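News | Programs | Visit | Support

Sheehan Learning Kitchen Adds Pretend Grocery Corner for Young Visitors

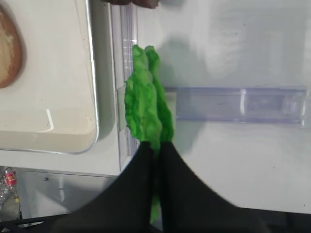
2 min read

The Sheehan Learning Kitchen will open a pretend grocery corner on Monday at 10 a.m., giving families with young children a place to shop, sort and pack before they join the cooking tables next door.

The corner is stocked with 166 play items, among them bright green crumpled leaves that children may use as salad greens. The leaves will be kept with the other produce and can be carried to the checkout counter or to the small kitchen along the back wall.

"Families told us that the wait before a class was the hardest part of the visit," said Úna Tierney, director of family programs. "Children now have work of their own to do during that time, and many of them will want to stay with it after the class has started."

Fittings for the corner were supplied by Kakosano, a maker of classroom furniture. Funding came from the Grolus Fund, which also paid for new aprons and step stools last year.

The space will be open to children ages 7 and under, accompanied by an adult. Up to 44 visitors may be admitted per session. Staff will return all items to their bins at the close of each session, and families are asked to leave outside toys at the front desk.

A sorting activity, "Fill the Salad Bowl," will be offered every morning through July. Printed activity cards are available in English and Spanish, and 300 sets have been set aside for local preschools. Schools may request a set by contacting the program office.

Admission to the grocery corner is included with general entry. Reservations are recommended for groups.

Share (7) | Comments (0)

Contact Us | © Sheehan Learning Kitchen. All rights reserved. | Back to top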